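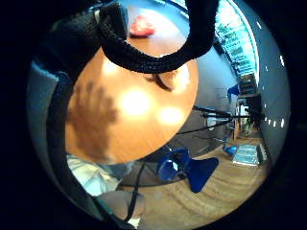 Endero wrote back that the second coat went on too soon, and that no amount of rubbing would fix a film that is still soft underneath. Their advice was to leave the boards alone for a week and then press a thumbnail into the back edge, where a mark won't show. If it dents, leave them another week.

Thursday, 8:30 a.m.

Did the thumbnail test on the sample boards before starting anything else. Boards 1 to 4 (oil varnish, thinned first coat) are hard. Boards 5 and 6 still take a mark. Board 7 is hard at one end and soft at the other, so the film must be thicker at the soft end. I remember going back over that end to pick up a run. Should have left it.

The two soft boards are the ones recoated the same evening. The Plulness can says overnight in a warm room. The shop was not warm. The heater was off from Saturday noon and the door was open most of Sunday while the lumber came in. So Endero is probably right, and the can is right too if you read all of it.

Moved 5 and 6 to the rack by the window, standing on edge with a gap between them. No heat gun. Tried that last winter on the Liew shelves and got wrinkles across the whole face, which meant scraping back to bare wood and losing most of a week.

10:15

Mixed a fresh thinned coat for the next set. Two parts varnish to one part mineral spirits, stirred with a flat stick and strained through a paint filter. The old can had skinned over and there were bits of skin right through it. I had been blaming dust for the nibs on boards 3 and 4. Looked at the nibs with the loupe and they are amber, a little rubbery, and the same color as the skin. So that's the old can and not the sweeping. The old can is marked DO NOT USE and is on the floor by the back door to go out with the next hazardous waste drop.

Oily rags are hung flat on the line outside. Please don't put them in the bin under the bench. I found one in there this morning, balled up.

11:40

Sanded boards 1 to 4 with 320 on the cork block. Boards 1 and 2 powdered nicely. Board 3 clogged the paper near the knot, so there is resin coming through there. Wiped the knot with alcohol and will spot it with shellac before the next coat. Next time seal any knot first, even the small ones.

Grain raised a little on board 4. It's the only one that was wiped with water before the first coat, and I didn't sand it afterward. Note for the finishing sheet: if it gets wet, let it dry and sand it before anything goes on.

2:00 p.m.

Called Skalari about the satin. They have 10 quarts in stock and will hold two for us until the end of May. Asked whether satin over gloss is fine or whether it should be satin all the way up. They said gloss for the build coats and satin for the last one only, because the flatting agent clouds the color when it's stacked up. That matches the haze on board 8, which got satin three times. I had it down as moisture. Changed the entry.

The satin has to be stirred right down to the bottom, and again every time you refill the cup. The flatting agent settles fast. Don't shake it.

3:30

Brushed the second coat on 1, 2 and 4 with the two-inch badger. Tipped off with the brush nearly dry and held almost upright, one pass end to end, then left it. There is a holiday on board 2 near the left corner that I only saw when I got down low and looked across it toward the window. It can wait for the next coat. Going back into it after ten minutes is what made the mess on board 7.

The lamp over the bench is no use for checking. It lights the board from straight above and everything looks flat. Use the window, or stand the work light on the floor.

5:10

Cleaned the brush in three rinses of spirits, then soap and warm water, and wrapped it in brown paper. Lids on, heater on low, door shut.

Still to do:
Thumbnail 5 and 6 again in a week
Shellac on the board 3 knot
Scrape the soft end of 7, or cut it off and keep the rest as a short sample
Pick up the satin from Skalari
Write back to Endero and tell them about the skin in the can
New strainers, down to 11

Shop notebook, finishing bench. Questions to the bench phone, ext. 443. Back to top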